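Staff and Members' Forum > Estates and Equipment > Disposal of surplus desktop computers: proposed policy

Posted by: Records_Office
Oct 28, 2018

Members are invited to comment on the draft policy for the disposal of surplus desktop computers. The Institute holds 604 such machines across both sites, most of them in the Oprea building. The draft proposes that all of them be collected by Nuvitico under a single contract, and that hard drives be destroyed before the cases leave our premises. Comments received here will be attached to the paper when it goes to the Board.

Posted by: vstepanek
Thank you for circulating the draft. I support the intention but must object to section 5. It treats every machine as waste from the moment it is withdrawn from a desk. A good number of these computers could serve for years with a new drive and more memory. I would ask that the word "disposal" be replaced throughout by "reuse or disposal", and that reuse be considered first in each case.

Vojtěch Štěpánek
Library Systems

Posted by: Ledger_and_Lamp
I cannot agree with the previous contributor. The Library kept its old machines in September of last year on precisely this argument, and they are still stacked in the corridor outside the map room. Storage has a cost, even where it does not appear on a budget line. Nuvitico will take the entire stock at a fixed price of 2,000 pounds. I consider that good value and would prefer the matter settled before the winter closure.

Posted by: vstepanek
The corridor is a fair criticism and I accept it. The delay arose from the absence of any agreed procedure for testing, and the present draft does not provide one either.

Posted by: ytchien
I should like to offer a middle course. The draft speaks of "units" and makes no distinction between a complete computer and the parts inside it. A case that is too old to return to a desk may still contain a usable hard drive cage, graphics card or processor. I would suggest that the policy recognise three outcomes: return to service, removal of parts, and collection.
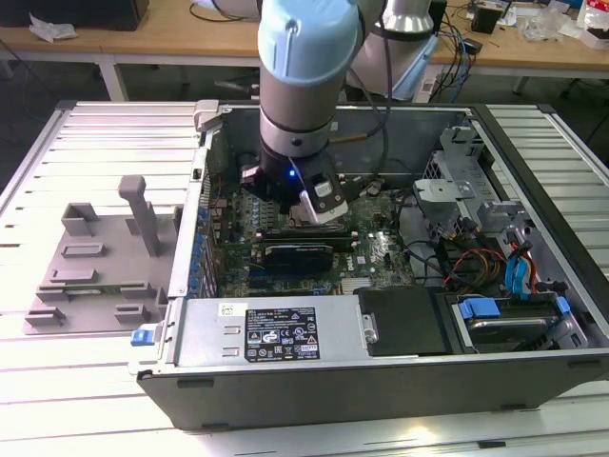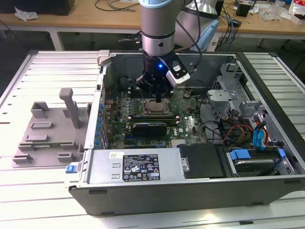
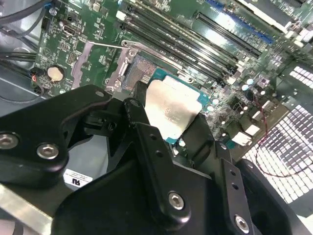

On the question of parts, my department has kept a simple register for several years. Each item is entered with its source, the date of removal and the name of the person who removed it. Anything unclaimed after two terms goes to the contractor. I would be content for the same form to be adopted more widely, and can supply a copy to the Records Office on request.

Yen-ting Chien
Technical Services

Posted by: Ledger_and_Lamp
The register is well kept and I have no complaint against it. My concern is with staff time. If a technician spends an afternoon recovering parts that could be bought new for a modest sum, the Institute has lost money. May I ask whether this has been costed?

Posted by: ytchien
It has not been costed formally. Removal is done when the workshop is quiet, and we do not take on extra hours for it. I would not object to a limit being written into the policy.

Posted by: Quadrangle
A separate point, if I may. Paragraph 2 of the draft requires drives to be destroyed but does not say who signs for them. Under the former arrangement with Zuvo, a certificate was issued for each drive by serial number. The Nuvitico terms mention only a certificate for each load. That seems to me a step backwards, and I would not wish personnel files to depend upon it.

Posted by: Records_Office
The point about certificates is accepted. We shall write to Nuvitico and ask whether individual certificates can be provided, and at what charge.

Posted by: vstepanek
Could the Records Office also confirm whether the machines at Cengate are included? They are on lease, as I understand it, and may not be ours to give away.

Posted by: Records_Office
The Cengate machines are leased and fall outside the policy. The total in our first message should not have included them. A corrected figure will be posted once the inventory has been checked, and a revised section 5 will be circulated with it.

Posted by: Ledger_and_Lamp
I maintain my objection to reuse as the first option, and ask that it be recorded.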